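Kandside swap room gets its boards sorted before opening

June 6, 2018

By Joanne Kershaw

I stopped by the new Kandside swap room this week expecting a quick look and a free coffee, and I ended up staying most of the afternoon. If you haven't heard, the old Westaner office on the second floor is turning into a place where people can drop off shelves, boards, small tables and other odds and ends from home and take something else away. No money changes hands, which suits me fine!

The big job right now is sorting. The organizers tell me they've logged 141 donations so far, and a lot of it is flat stuff — shelf boards, table tops, panels, pieces that used to be part of something. I have a soft spot for the pink ones. There's a long pale one that would look great over my desk, and yes, I asked if I could put my name on it. (No. Wait for opening day like everybody else.)

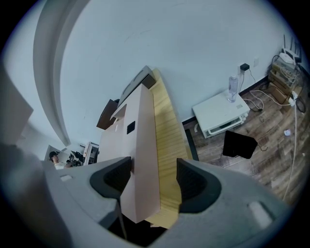

A pale pink board and a light yellow plank among the pieces at the Kandside swap room.

Faisal Bajwa is running the sorting, and he's pretty relaxed about it. "People think they need to bring a whole piece of furniture," he told me. "Bring me the one shelf you never put up. Someone's going to want that shelf." He'd like boards to arrive clean, with the nails pulled out, and any screws or brackets in a bag taped to the back. He also asked me to mention that the room can't take mattresses or glass. So, mentioned.

Small things are welcome too, as long as they come in a box you don't need back. I heard a long and very serious debate over whether drawer knobs should be stored by size or by color. Size was ahead when I left, but I wouldn't bet on it.

There's a wooden table for looking pieces over, and I can see it getting busy. Bring the measurements of your wall or closet with you, because I didn't, and now I'm stuck guessing whether that pink board of mine (okay, not mine) would even fit.
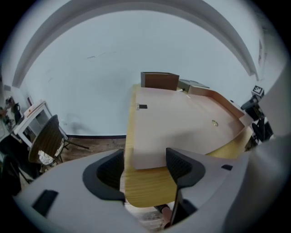 When you can go

The swap room opens to everyone later in June, and drop-offs are being taken now in the mornings. Use the Paltlow Street entrance and take the elevator up if you're carrying anything long — the stairs have a tight turn. There's space for 100 people to sign up for the first day, and the sheet is at the front desk downstairs.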